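Automation at Gratbridge

Gratbridge is a furnished-apartment cleaning and upkeep company whose housekeeping staff were partly reassigned to robot training work. The program, known inside the firm as Marna, is often cited as a case of automation adding a job before it removes any. Whether it will remove any remains unsettled.

Background

Marna began in July with 19 housekeepers out of a staff of 76. Management described it as a way to take the strain out of tidying and wiping. The software came from a supplier called Gakik, which needed a large number of recorded household tasks. Staff do the tasks by hand with grippers in mock living rooms, and the recordings are used to train the machines.

Work in the rooms 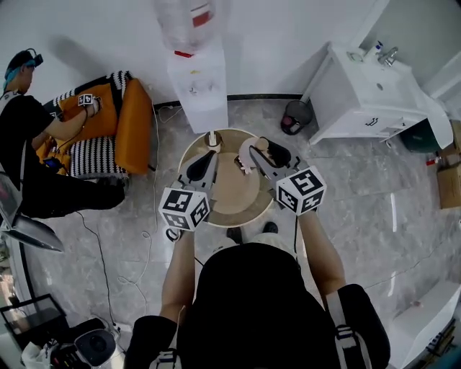
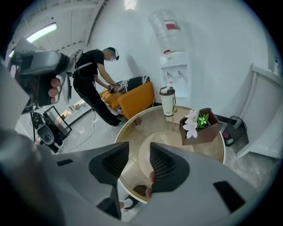

Workers with hand-held grippers in a Marna room. The orange seat and the water dispenser appear in both views.

A shift is divided into 2 blocks. Small items are picked up, put down and picked up again, and cushions are handled the same way. Housekeepers who used to finish an apartment and move on now repeat a single corner of one. Pay per hour was left unchanged, a point the company has made often. Critics reply that the work is slower, that the headsets and straps are tiring, and that skill built up over years is being handed over with no further payment for it.

Effects on staff

The claimed relief from strain has not been shown. Bending over low furniture is still part of the day, and no robot had entered a customer's apartment by August 27, 2019. The staff newsletter, Min, printed 2 letters on the subject, one pleased with the regular hours and the other asking what happens when the recordings are complete. Management answered that roles would "develop", without saying into what.

See also: Deskilling; Household robot; Piecework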